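Wastewater surveillance

From the open health wiki - Public health section
14 comments | 6 shares

Wastewater surveillance is the practice of testing sewage to work out how much of a disease is going around a town. I've been looking after this article for a while now, so forgive me if I ramble - it's a topic I'm very fond of, smell and all!

The basic idea is simple. When people catch certain bugs (polio, norovirus, flu, plenty of others) they shed bits of the germ when they go to the toilet, often before they feel crook and sometimes when they never feel crook at all. All of that ends up in the same pipes. Take a sample where the pipes meet and you've got a rough picture of a whole suburb without anyone having to book a test or sit in a waiting room.

How a sample is taken

Most towns use a machine called an autosampler, a sort of chilled box with a pump and a hose. It sips a little sewage at regular times over a day and mixes it all together, so one odd flush doesn't throw the result out. Smaller places often do a grab sample, where someone in gloves dips a bottle in and hopes for the best. I went along for one of these at the Hollis treatment works one February, at a quarter past six in the morning, and I can report that you do stop noticing the smell eventually.

There's a third way, the passive sampler, where a bit of gauze or a swab is hung in the flow and left to soak things up. They're cheap and they don't need power, and I reckon they're the best thing to happen to small councils in years. The catch is that it's harder to say how much water has gone past them. 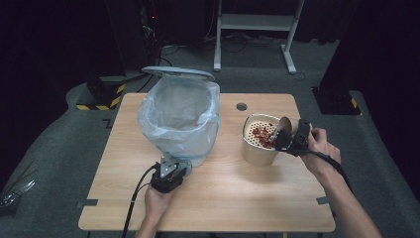 Rallen commented that passive samplers get oversold, and that in a town with heavy rain the gauze clogs up and tells you next to nothing for half the wet season. Fair point, and I've toned down my praise a bit from the earlier version of this page.

What happens in the lab

Samples go off on ice. The lab spins or filters them to gather up the solids, pulls out the genetic material and then looks for the target germ with a PCR test. The Nimov lab, which handles the bottles from Hollis, usually has an answer back to the council in 35 hours. Sequencing, which tells you which strain you've got, takes longer and costs a good deal more.

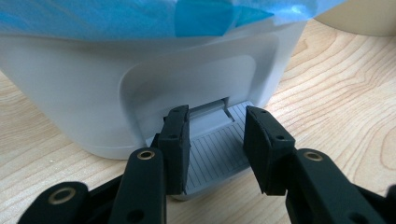 White container and blue plastic bag on a light wooden tabletop.

Reading the numbers

People get tangled up here, me included. A high reading doesn't tell you how many people are sick. Rain waters everything down, tourists come and go, and some people shed far more virus than others. What you want is the trend. Three rising results in a row mean much more than one big spike, and most programs adjust for flow or for some harmless marker that everybody sheds.

The Erker program is the one I know best. It covers 16 sites, almost all of them inland, and each one is sampled twice a week in winter. Over its first winter it picked up the flu season eight days before the clinics did, which gave the hospital time to juggle its rosters.

Privacy

A sample from a big plant mixes together the waste of thousands of homes, so there's no way to point at any one household. Things get touchier when you move upstream and test a single building, like an aged care home or a uni college. Erker puts a notice up at the front door before it starts, and I'd like to see that done everywhere.

Limits

Homes on septic tanks are left out altogether, and that's a lot of the bush. Some illnesses barely show up in sewage at all. It works best alongside ordinary clinic reports, and a town that drops one to pay for the other will probably regret it.

Filed under: Public health > Disease monitoring > Water

Related articles
Excess winter illness
Septic tanks and rural health
How PCR testing works
Norovirus
Notifiable diseases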